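Week 5 handout: Protest, negotiation and the state
Instructor: Snædís Vídalín

Case: the Furkcombe sit-in. Over 44 tents stood outside the assembly when talks opened. The city offered a partial amnesty and asked for the road back.

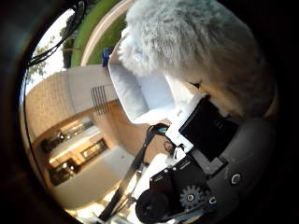
Negotiators start by sorting demands into fixed and tradable. Write yours on cards before seminar. Keep the labels short: the pale gray fluffy thing against the white lining could be filed under "soft," the black device under it under "hard," and a demand card needs no more than that.

Reading: Zernari, pages 39 to 50. Note who speaks for the protesters at each stage.

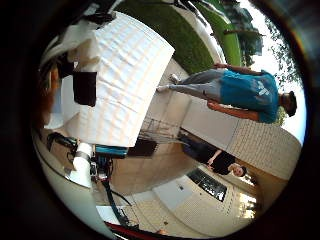 Public statements often cover more than they reveal. The Plekumau ministry announced "dialogue" and gave no terms. A white cloth hanging to a straight hem, with the shape under it hidden, is a fair picture of that text. Mark every sentence in it that commits the ministry to an act.

For Sunday:
1. Summarize the amnesty offer in one paragraph.
2. List two points the city could not concede.
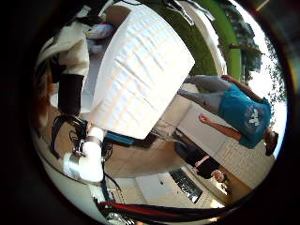

Next week: Police powers and public squares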